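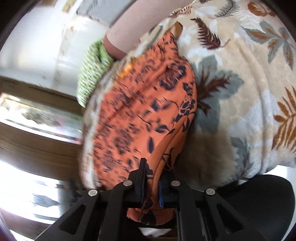 Call for participants: The Spare Room Bedding Project

Everyone has a blanket they didn't choose. It came with an aunt, or a roommate who moved out in a hurry, or a raffle. It lives on the top shelf of the closet and comes down when guests stay over, at which point the guests are told its whole life story whether they are cold or not.

Orach is a small press with a large closet of its own, and we are putting together a book of these stories. The working title is Top Shelf, which our designer says will get us filed under liquor. We are looking for 20 people to write for it.

What we want

A true account of one piece of household bedding, up to 2000 words. Blankets, quilts, sheets, bedspreads, the thing your family calls a throw and has never once thrown. It can be handsome or it can be the one the dog gets. We would like to know how it came to you, who has slept under it, who has fought over it, and why it's still in the house.

We already have plenty about grandmothers. We love grandmothers. If yours is in the story, please let her do something other than pass away in the second paragraph.

Who can apply

Anyone over 18 who can write in plain English or is willing to be interviewed by someone who can. No publishing history needed. Lemlem Abdella handles the interviews by phone and is very patient with people who say they have nothing to tell and then talk until lunch.

Professional textile historians are welcome but will be asked to put the word "materiality" down and step away from it.

What you get

A flat fee of $728 per accepted piece, half on signing and half when the edited text is final. Also 3 copies of the book, and the rare chance to settle a family argument in print. Your relatives may respond. We can't help you there.

What you'll be asked to do

Send a short pitch first, a paragraph or two. If we say yes, you write a draft, Gemechu Gebretsadik edits it, you are annoyed for a day, and then you send it back. There's one group call in April, which people are allowed to attend from bed. We thought that was only fair.

You keep the blanket. We had someone try to mail us a king-size comforter during the last project and it is still in the hallway. 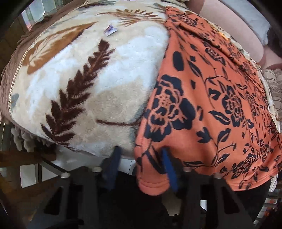
Mebrat Tamiru asks whether a bedspread bought last year counts, or if it has to be old. Last year is fine. What matters is that you have something to say about it, and a bad purchase can be a very good subject. We'd take a funny page on a return policy over a limp one on an heirloom.

How to apply

Email your pitch to the editors at Orach with "Top Shelf" in the subject line. Paste it into the message, please, no attachments. Tell us which item you're writing about and what you call it at home, if it has a name. Pitches close on 31 October 2023. We answer every one, usually in the evening, usually under something warm.

Questions about fees or contracts go to Amanuel Yimer, who would like it known that he doesn't do laundry advice.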